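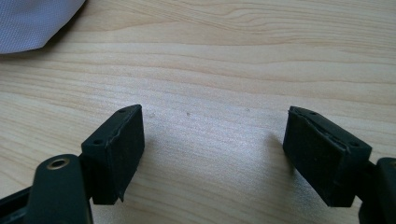

Step 2. Check the pads before you blame the software

Our Terkex grippers started dropping things in September, and the first advice from Rolcombe was to retune the closing force. I doubt that fixes much. Look along the top edge of each pad's inner face. If the layer is lifting there, more force will probably just tear it further.

Stop using the tool, unplug it and swap both pads - never one. Two screws each. Don't glue the flap down, whatever the Lowther manual says.

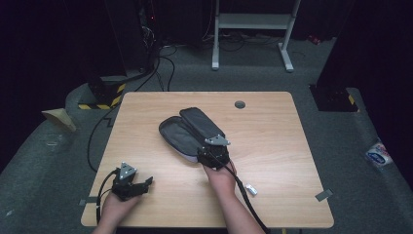

Then test on something awkward, like a lid with a zipper. A foam block proves nothing. We do 101 grips and log every slip, and I wouldn't trust a pad that slips 4 times, even if the summary page calls it a pass.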